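## When the bench arm drops what it's holding

Our arm at the Bradano workshop let go of a full box in March. It fell 24 inches and broke a corner. The cause was a worn finger pad, and the repair took 2 minutes. These are the habits we've kept.

**Stop it first.** Press the stop button, then switch off at the wall. Wait 90 seconds before you put a hand under the gripper. An arm can sag when the power goes.

**Look at the pads.** Wipe them with a damp cloth and let them dry. If they look shiny, replace them.

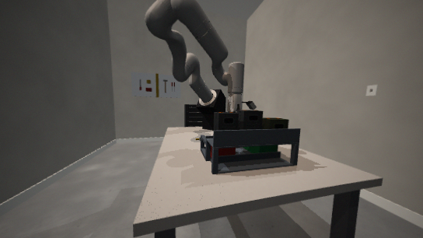
*Simulated arm over the workshop table*

**Give it space.** Boxes and racks set close together are easy to clip on the way down. With the gripper low over a group like that, raise it straight up before moving it sideways. Leave a hand's width between boxes if the table allows.

**Pack low.** Heavy items go on the bottom of a rack. Nothing should stick up past the top bars.

**Test slowly.** After any drop, run the first lift at the lowest speed with an empty box. We change pads every 300 lifts now and write the date on a strip of tape by the switch.

If it drops a second time, leave it off and call Santosh.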